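Teaching by hand, paid by the hour

Reading time: 2 min

Restitz put out its March update on the Lelari project, and the number everyone has picked up is 719. That is how many demonstrations its operators recorded by remote control, all of them small household jobs done with two arms at a table. A person moves the controls, the arms follow, and the joint positions and video get saved. Do it often enough and the robot is supposed to pick up the knack.

Maybe. I have read a lot of these updates, and they tend to go quiet at the same point. We hear how many runs were collected. We hear less about how many were thrown out, how many operators it took, or what the robot did once the person let go. Of the 719, Restitz says 356 were used for training. The rest get one line, "set aside for quality," and I would have liked a page on that.

The jobs themselves are fair choices. Thin plastic is hard for a gripper – it folds, it clings, and it never sits the same way twice. 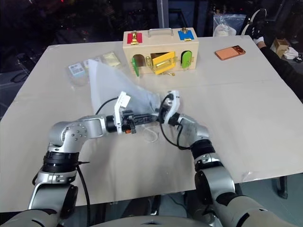
Reader mail on last month's item went the other way. Mulcahy wrote that I keep asking for finished robots when the whole point of recording by hand is that you start with clumsy ones, and that 400 good runs of a bag would teach more than any amount of clever code.

Fair enough, but good by whose measure? A skilled operator can make poor hardware look capable. The arms are borrowing a human's eyes and patience, and the video doesn't show where those stop and the machine starts.

The team at Tralcombe plans to repeat the work with 890 runs and new operators. I'd like to see the failures published along with the rest, with the controls unplugged.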